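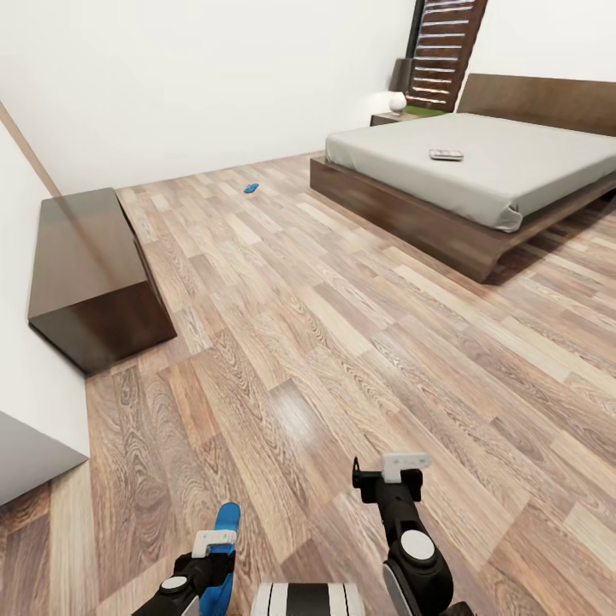

Fig. 1. Bedroom with low dark brown cabinet.

Hand eczema and moisturiser use among catering students
Ha-neul Yeo and Nahuel Lucero

Our project looked at whether catering students with dry or cracked hands would use a moisturiser more often if it was kept beside the sink. We handed out two products, Druvo cream and Urix ointment, both free of perfume. Each student kept a diary of how often they washed their hands and how their skin felt in the evening.

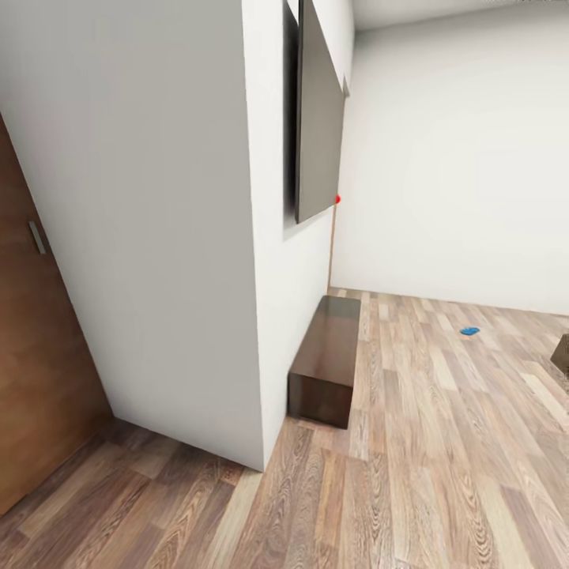 Page last changed: November 17, 2024

Nine students finished the diary. Most liked Druvo better in the daytime because it sank in quickly. Urix was thought too greasy for kitchen work, but two students kept using it overnight on split knuckles. Gyu-bin Kwon, our supervisor, checked the diaries in May and asked us to leave out the days with no entry, which we did.

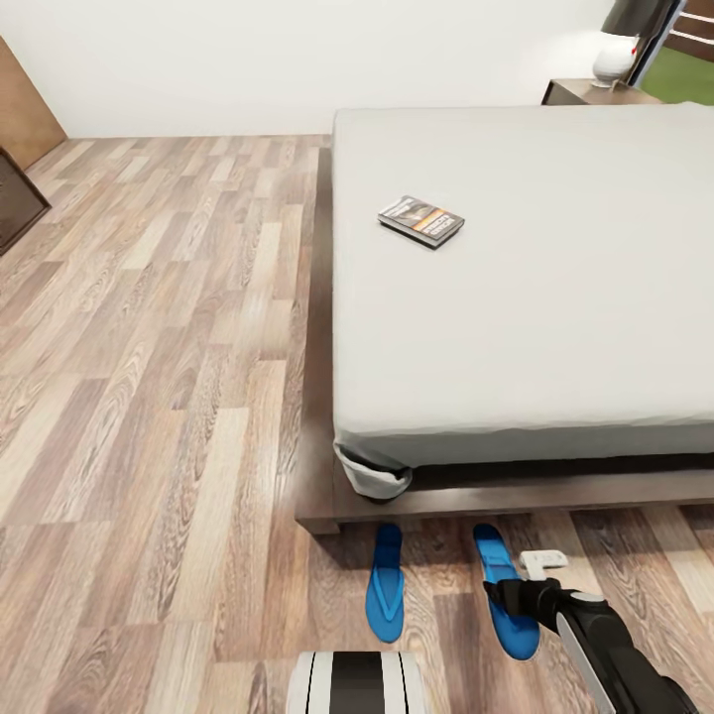

Night-time use was harder to keep up than daytime use. Students said they forgot, or did not want ointment on the bedding. We suggested cotton gloves and putting the tube where it would be seen at bedtime. A plain light gray fitted sheet like the one on this bed would be easy enough to change after a greasy night, and the ledge of the low wooden frame would hold a tube and a pair of gloves. Bo-ram Song tested the gloves and found them too warm.

We did not patch test anyone, so we cannot say which cases were allergic. A longer diary with a skin score filled in by a nurse would be the next step.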